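Sestia Washed Throw, one year on: is it worth the money?

I bought the Sestia throw last February, mostly out of irritation. My old acrylic blanket had gone to pills and static, and everyone selling throws online seemed to have agreed on the same three words: breathable, timeless, effortless. I don't trust any of those words on a blanket. A blanket has to cover your legs and survive the wash.

First complaint, and it's a big one. The product page says "pre-washed for zero shrinkage." I washed mine cold, on gentle, and hung it over the shower rail, exactly as the tag says. It still came out shorter on one side than the other. You can tug it back into shape while it's damp, and I do, but I didn't pay for a blanket so I could wrestle with it in the bathtub. When I wrote to Sestia they told me that slight movement is "part of the natural character of the fabric." Fine. Then take the word zero off the page.

Second, the lint. For the first 7 washes it shed all over everything, and I had to clean the filter in the machine each time. After that it settled down. There's a line in the care leaflet about this, in very small type, after the part where they try to sell you their own detergent. I skipped the detergent. Plain unscented liquid has done no harm that I can see.

As for warmth, it depends what you want. In spring and early fall it's about right for reading on the couch. In January it's a decoration. I tried it folded double and that worked better, except then it only covers you to the shins. For real cold I still pull out the Tideck fleece, which is ugly, weighs nothing and has never asked me to read a leaflet.

The stitching is the part I expected to hate and don't. The hem is still straight, no loose threads, and the corners haven't gone round and floppy. I had a Pudia throw before this that came undone along one whole side inside 11 weeks, so my bar was low - but credit where it's due.

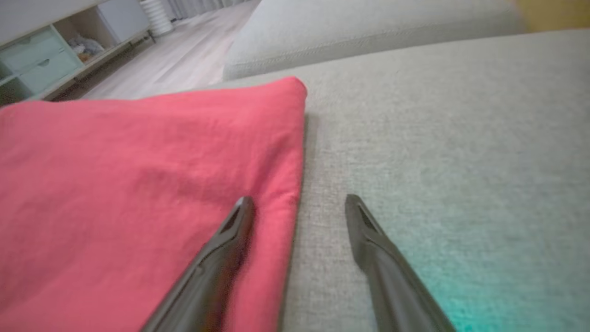

Looks are a matter of taste, and I'm not going to tell you a blanket will change your living room. I will say that anyone with a gray couch should ignore the advice to buy more gray. A folded piece of coral or watermelon-colored cloth on a light gray seat does more than any pillow I've owned, and the few wrinkles in it don't bother me. If creases do bother you, stay away from this kind of fabric, because ironing a throw is a miserable way to spend an evening and it won't hold anyway. Sestia's "stays smooth" claim is nonsense.

The price is where I get stuck. Lumbantobing sells a throw of nearly the same size for a lot less, and having handled both in the store I'm not convinced I could tell them apart with my eyes shut. The Sestia felt a bit softer. It may also just have been the one on top of the pile.

So, would I buy it again? On sale, yes. At full price I'd want a second one thrown in, or at least an honest shrinkage number on the label. Skip the gift box, it's extra and it's cardboard.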